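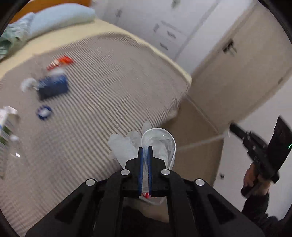

Final cleaning and deposit for a mobile home, what is really expected?

Posted in Camping and Holiday Parks, 22/08/2023

grorbridge_family

Hello to all. We have reserved a mobile home with two bedrooms at the Prunia lake park, and I try to understand the costs before we travel. The full price for our stay is 1,186 euros, and this is already paid. Now I received a second letter in which they write that we must leave a deposit of 200 euros on arrival, by card or in cash. In the same letter there is a line "final cleaning by guest or by park, to be chosen at reception." There is no price next to this line.

My questions are the following. If we choose to clean by ourselves, what must be clean exactly? Do they check inside the oven and under the beds, or is it enough to sweep and to wash the dishes? Last year we were in another park near Grorbridge and there a lady came with a list, looked at everything for a long time, and we almost missed our ferry. I would like to avoid this with two tired children in the car.

Also, does somebody know if the deposit comes back on the same day? The letter says "after inspection," but we must leave very early in the morning, before the reception opens. I wrote to the park two times and got only the automatic message. Thank you in advance for every experience.

vanwyk_caravan

We were in Prunia in June, in one of the mobile homes on the side of the tennis courts. I can tell you how it was for us, but maybe they changed something in the meantime.

At the reception they ask you on the first day if you want to clean or if they clean. You can still change your mind until the evening before departure. When you clean by yourself, you get a paper with the points for each room. For the kitchen it is dishes washed and put away, refrigerator empty and left open, stove wiped. The oven was on the paper too, but we did not use it and no one opened it. For the bathroom they want the shower without hair and the toilet clean. For the bedrooms you take off your own linen, fold the blankets of the park and leave them on the mattress. The floor must be swept everywhere and mopped in the kitchen and the bathroom.

The deposit is not taken from the card, it is only blocked. This is an important difference. Our bank showed the 200 euros as reserved, and it needed up to 10 days until this disappeared. If you pay in cash you must be there when the office is open, so for an early departure I would recommend the card.

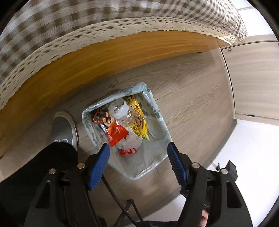
Trash was the one point where we had a discussion with them. The paper says only "garbage removed," and we thought this means the kitchen bag. But they want all the small bins empty also, in the bathroom and in the bedrooms, and a fresh bag in each. A bin with the bag folded nicely over the rim and one yellow snack wrapper and some clear plastic in it is, for them, a full bin. The containers are behind the laundry building, with separate ones for plastic and for glass, and after ten in the evening the gate there is locked. So please go before dinner on the last day and keep one bag for the breakfast things, which you can take with you in the car.

For your early departure: ask for the inspection on the evening before. You must write your name on a list at the desk, and the places at the end of the afternoon are gone quickly. They came to us with a delay of half an hour, looked for maybe five minutes, and signed the paper. In the morning we put the key in the box next to the barrier.

One more thing, bring your own sponge and cloths. There is a broom and a bucket in the closet, but ours had no mop head, and the shop sells only a set that is too expensive.

tridwood_again

Just take the cleaning by the park. We always do this in Tridwood, you are on vacation after all. I don't know the price in Prunia.

grorbridge_family

Many thanks to both, especially for the information about the evening inspection, I did not know this was possible. We will clean by ourselves and pay with card. I called today and finally reached a person, who confirmed the list at the desk. She could not tell me the price of the cleaning on the phone. Does somebody remember if the beds for the children have a fitted sheet from the park, or must we bring also this?

vanwyk_caravan

For us the sheets were not included, only blankets and pillows. The small beds are narrower than usual, so take flat sheets which you can tuck under.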